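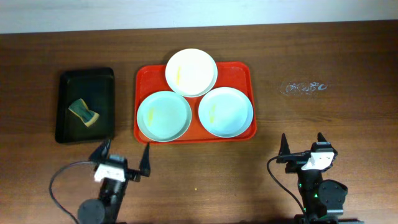 Reading time: 2 minutes

Notice was given in June that the lending library at Premlow would close its upper floor, and that readers holding books from it should return them before the end of the month. Siyabonga Nkuna, Deputy Keeper of Records, was instructed to write to each of them. There were 84 names on the list.

Replies came promptly, with one exception. The reader at Degefa Lane had borrowed a history of the Onuvura ferry and had kept it, according to the ledger, for 30 years. Mr Nkuna wrote a second letter, in the same terms as the first, and enclosed a copy of the rules.

The answer arrived by hand. "Sir," it began, "I acknowledge the loan. I regret that I have not finished the book. It has more than 200 pages and I read it only when the river is high." It was signed Nevzat Kaplan.

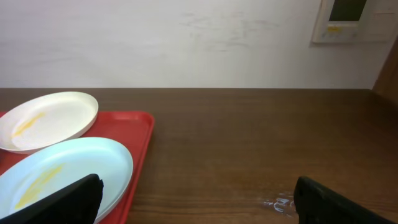
Mr Nkuna consulted the rules, which set a fine for lateness but made no mention of rivers. He then consulted the Keeper, who was of the opinion that a loan was a loan — and that the matter should be settled by a visit.

He went to Degefa Lane at four in the afternoon. Mr Kaplan received him at the door, with the book under his arm and his finger between its pages.

"You have come about the ending," said Mr Kaplan.

"I have come about the book," said Mr Nkuna.

It had rained since morning. Mr Kaplan looked past him towards the water, considered it for some time, and asked whether the Library would object to his reading the last chapter aloud. Mr Nkuna replied that he had no instructions on the point, and took off his hat.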